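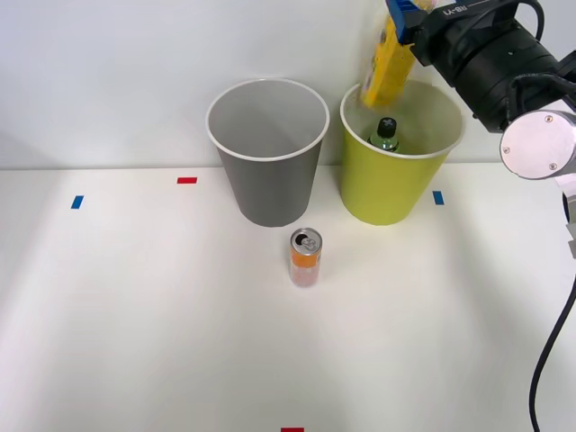
Screen & Stage Desk

April 2, 2019

The Prendier Festival has always loved a slow film, and this year it has picked a wonderful one to open with. Brahim Hajji's Soliman follows a ferry pilot through his last working summer, and it is the sort of picture you want to ring your friends about!

Hajji shot it in Bustia over a single August, with 200 locals as extras and a crew of eight. The selectors watched 1112 entries before settling on their programme, and you can feel the care in it.

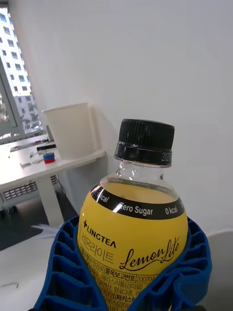
Opening night is at the Pumier, a grand old barn of a cinema with 548 seats and the best balcony I know. Soliman runs close to three hours, so go in prepared — a bottle of something like the zero-sugar one here, with the bright yellow label, should see you through to the harbour sequence.

Sanaa Metwally plays the pilot's daughter, and she is marvellous. She barely speaks in the first hour, then gets one long telephone call in the kitchen and holds the whole room with it. Hajji lets it play without a cut. He is already writing her another part.

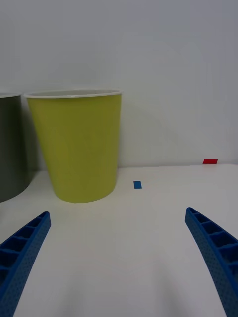 Paper cups, one yellow-green and one darker.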